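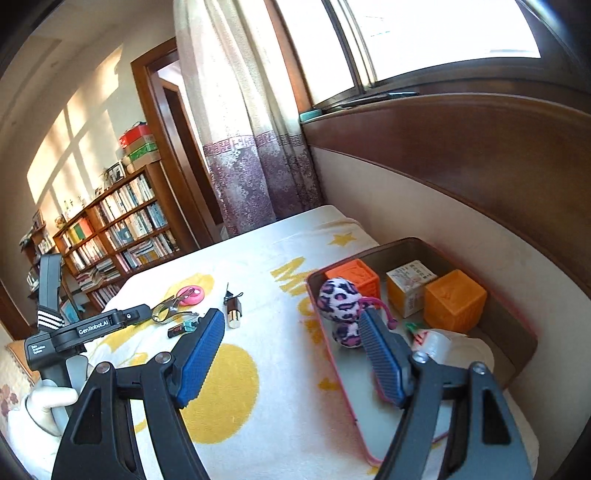
Flindus 存药柜出厂时,温湿度记录器与柜体分开包装,首次使用前须完成安装、校时和药品登记。本节适用于 Akov 611 型记录器,壁挂式与台式柜体通用。开始前先腾出一块平整台面,铺上毯子或厚毛巾,例如白底黄色图案的那种家用毯,以免柜门玻璃被划伤,小螺钉也不易滚落。浅色底布较易看清黑色螺钉,深色或长绒织物不宜使用。

首页 产品 说明书 下载 联系我们
2024年10月21日 文:Florian Gruber

4.1 选定位置

1. 柜体应避开灶台、暖气片、浴室门口和阳光直射处。
2. 背面与墙面之间留出通风间隙。壁挂安装时使用随附垫块,不得用纸板代替。
3. 柜体附近有窗帘的,应确认窗帘完全拉开后仍无日光落在柜门上。
4. 将柜体空置一夜,次日再放入药品。

注意:柜体不具备制冷功能。标签注明须冷藏的药品应存放在冰箱内,不得放入本柜。

4.2 安装记录器

1. 打开记录器后盖,按极性标记装入2节七号电池。新旧电池不得混用。
2. 合上后盖,屏幕亮起并显示版本号。若屏幕无显示,取出电池,检查触点上的绝缘膜是否已撕下。
3. 将记录器卡入中层隔板的卡槽,感应孔朝向柜内。听到卡扣声后轻拉外壳,确认无松动。
4. 关闭柜门,等待约2小时,待读数稳定后再记录初始值。

小心:感应孔不得用胶带、标签或药盒遮挡。遮挡后读数仍会正常刷新,但数值滞后,报警也会推迟。

4.3 校时与报警设定

1. 长按“设定”键,直至年份闪烁。
2. 用上下键依次调整年、月、日、时、分,每项按“设定”键确认。
3. 继续按“设定”键进入报警上限。出厂值未启用,须按柜内药品说明书中最严格的一项输入。
4. 按同样方法设定湿度上限。
5. 停止操作,等待屏幕自动返回主界面。

更换电池后时钟归零,报警值保留。时钟未校准时,导出的记录仍按先后顺序排列,但日期栏为空。

4.4 登记药品

每一盒药品入柜前应在登记卡上占一行,同名药品批号不同的,分行填写。登记卡随柜附送,也可自行打印。

1. 核对外盒名称与内包装名称是否一致。
2. 抄录名称、规格、批号和有效期。字迹不清的,以内包装为准;两者均不清的,不得入柜。
3. 已开封的滴眼液、糖浆和软膏须另填开封日期。
4. 纸盒竖直放入格内,有效期一面朝外。说明书折回原盒,不要单独存放。
5. 外用药与口服药分层放置,外用药置于下层。 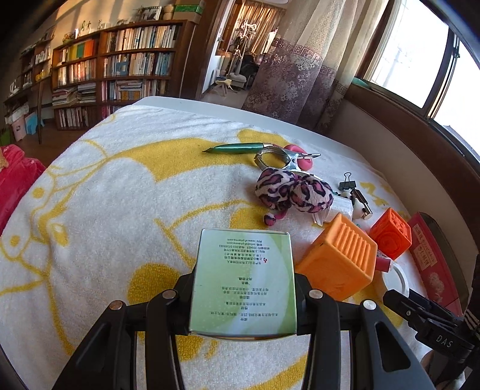 Fenna Timmermans 来信指出,竖放时有效期若印在盒盖的翻舌上,关盒后便看不到,她建议用铅笔把日期补写在朝外的窄面,而且不要盖住原有批号。本版采纳这一做法,并补充如下:补写日期须与原印日期逐位核对,抄写后在登记卡备注栏打勾;不得使用会渗透纸板的记号笔。

4.5 导出记录

1. 用随附数据线将记录器连接到电脑,电脑上会出现名为 Goh 的可移动磁盘。
2. 复制其中的记录文件。不要在磁盘上直接编辑,否则下次写入时可能报错。
3. 弹出磁盘后再拔线。

记录器最多保存115条报警记录,存满后自动覆盖最早的一条。普通读数单独存放,不占用报警记录的空间。需要长期留存的,应定期导出。

4.6 日常检查

每月检查一次有效期,取出已过期和性状改变的药品。片剂变色、粘连,胶囊软化,液体出现原本没有的沉淀,均按性状改变处理。过期药品交当地回收点,不要倒入水池。

柜门密封条用微湿软布擦拭,晾干后再关门。不得使用酒精,密封条会变硬。卡槽内如有灰尘,先取下记录器再清理。

柜门应始终上锁,钥匙存放在儿童取不到的地方。备用钥匙的订购方法见附录中的 Flustwood 配件表。

上一节:开箱清点 下一节:故障代码
最后更新:11月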